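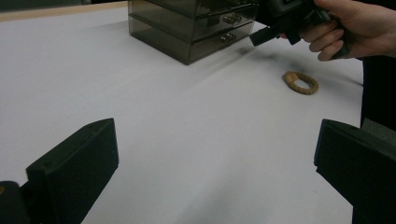 *A translucent smoky-grey drawer organiser on a white tabletop.*

# Families to get free video visits and longer calls at Broltwood Prison

**Fillmont, March** -- People held at Broltwood Prison will be able to speak to their children by video free of charge from this spring, after the prison's managers and the Howells Trust signed a two-year agreement on family contact.

We are delighted! The trust has been asking for this since its first survey of visiting families, and the agreement goes further than we dared hope when talks began last autumn.

Under the new terms, everyone at Broltwood will be offered two video visits a month, each lasting up to 45 minutes. Phone calls to a registered family number will no longer cut out at ten minutes, and each person will receive 300 free call minutes a month. Evening slots will run until 7.30pm, so that school-age children can take part without missing lessons.

The agreement also covers people in the segregation unit, who until now have had no video visits at all. They will keep the same monthly allowance as everyone else, and any decision to withhold a visit must be put in writing, with reasons, and given to both the prisoner and the family.

## What families told us

The trust heard from 1262 relatives over the course of its survey, most of them parents, partners and grandparents. Many described long journeys to Broltwood, which has no railway station and only one bus an hour from Fillmont. The average round trip for those who answered was 53 miles, and a good number had stopped visiting in person because they could not afford the fares.

"My grandson is six and he had started to forget his dad's voice," one grandmother wrote. Another relative told us she used to write down what she wanted to say before each call, as ten minutes went so quickly.

Those answers shaped the agreement from start to finish. The evening slots, the longer calls and the written reasons all came straight from the survey forms.

## How it will work

Video visits will be booked through Zukura, the trust's own booking service, which already handles travel grants for families. It works on a phone or a computer, and it can be used in Welsh, Polish and Urdu as well as English. Anyone who prefers to book by phone can still do so through the trust's helpline, open from 9am to 5pm.

A trial in one wing has been running since the new year, with 29 families taking part. Staff and families both asked for a quieter room and a clearer way to cancel -- the prison has agreed to both, and the new room will be ready before the full service opens.

In-person visits are not affected. The agreement says plainly that video may not be used to replace them, and the current visiting hours at Broltwood will stay as they are.

## Next steps

The trust will publish figures every six months showing how many visits were booked, how many went ahead and how many were withheld. It will also begin talks on the cost of calls to mobile phones, which the agreement leaves unchanged for now.

Families who want to register can do so from the start of next month. Forms will be available at the visitors' centre and at the trust's office in Fillmont.

**About the Howells Trust**

The Howells Trust supports the families of people in prison. It runs a helpline, a travel grant scheme and a weekly drop-in at its Fillmont office.

**Media enquiries:** press desk, Howells Trust, Fillmont. Interviews with trust staff can be arranged on request.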